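Nadège Rey has been teaching people to cook for 24 years and says she has met two who enjoyed being taught. She mentions this while peeling a shallot, which she does without looking, and which makes the visitor nervous.

Her school is at the top of Hirkberg, past the last bus stop and up a flight of steps that the brochure calls "a short stroll". It is named Lakurero, after a boat her grandfather either owned or was owed money by, depending on which aunt is telling it. Classes are on Friday evenings. They last until the food is eaten or the pupils stop speaking to each other.

"Couples are the worst," she says. "They book it as a treat. One of them can cook a bit and the other one can't, and by the time the onions are in, the one who can cook is standing with folded arms. I have learned to put them at opposite ends of the room."

Rey grew up over a café in Zutham, where her mother made the same soup every day except Sunday, when she made it with an egg in it. There was no recipe. When Rey finally wrote one down, as a teenager, her mother read it, corrected the spelling of "parsley" and went on making something else entirely.

This is more or less Rey's complaint about cookbooks, although she owns 500 of them and will not hear a word against most. She keeps them on the stairs. Going up to bed involves stepping over the Normans and the whole of preserving.

"I like reading them," she says. "I just don't think they know what your onions are like. A book says eight minutes. Whose onions? In which pan? I've had onions that took eight minutes to even notice they were being cooked." 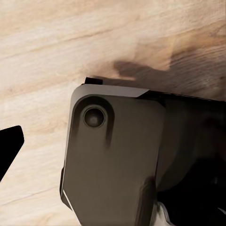
So what does she tell a beginner to learn first?

"Salt. Put some in, taste it, put some more in, taste it again, and carry on until it's too much. Then you know where too much is. Most people have never been there. They stop miles short and call it delicate."

She makes every new class do this with a pan of plain lentils. It is a grim half hour. The lentils go from tasting of wet cardboard to tasting of lentils, and then, quite suddenly, of the sea. Somebody always pulls a face and asks whether this is what they paid for. Rey says it is, and hands round the bread.

The other early lesson is heat, and here she becomes a little stern. People are frightened of it, she thinks. They turn the flame down the moment anything makes a noise, and then wonder why their chicken is the colour of a plaster.

"Noise is good. If it goes quiet, worry. My mother could be in the yard arguing with the coal man and she'd come back in the middle of a sentence when the pan changed its tune. Then she'd go out again and finish him off."

She is less strict about knives, which surprises those who have been to other schools. She has one she likes, bought from Hoarau, the ironmonger at the bottom of the hill, who also sells mousetraps and birthday candles. It cost less than lunch. She sharpens it on Thursdays, badly by her own account, and has no patience with anyone who arrives carrying theirs in a leather roll.

"I had a man bring 11 knives. He'd got one for tomatoes and a different one for, I think, larger tomatoes. Lovely man. Couldn't boil an egg. We spent the first evening on that."

And did he learn?

"He learned to set a timer. I'm not proud."

What she won't teach is pudding. The subject comes up twice over the afternoon and both times she gets up to see to something in the oven. Pressed a third time, she admits that she can't make pastry, never could, and that the apple tart served at the end of each course is bought in from a bakery she refuses to name. The pupils are told it is "from the house". She didn't say which house.

Failure in general doesn't seem to bother her much. She once served a fish stew to a wedding party with the cloth still in it, the one she'd wrapped the herbs in. It ended up in the bowl of the groom's father, who took it for squid and asked for the recipe. She sent him one. It included squid.

By now the shallots are soft, and she has moved on to the matter of guests who help. She is against them. They ask where things live. They wash up the one spoon she was using and put it away in a drawer, proudly, where it won't be found until spring.

"Sit down, have a drink, tell me something unkind about a relative. That's helping."

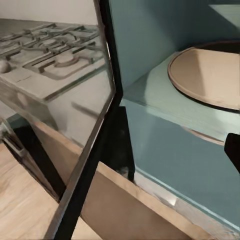
## Nadège Rey's lentils, as far as she'll commit herself

Rinse a mug of small green lentils and put them in a pan with plenty of water, a bay leaf and half an onion. Simmer until they're done. Asked how long that might be, she said to eat one.

Drain them and take out the onion and the leaf. While they're still hot, stir in olive oil, a spoonful of mustard, a splash of red wine vinegar and two shallots, chopped small and softened in butter. Salt as above, stopping before the sea.

They keep for a couple of days in the fridge and are better cold than she likes to admit.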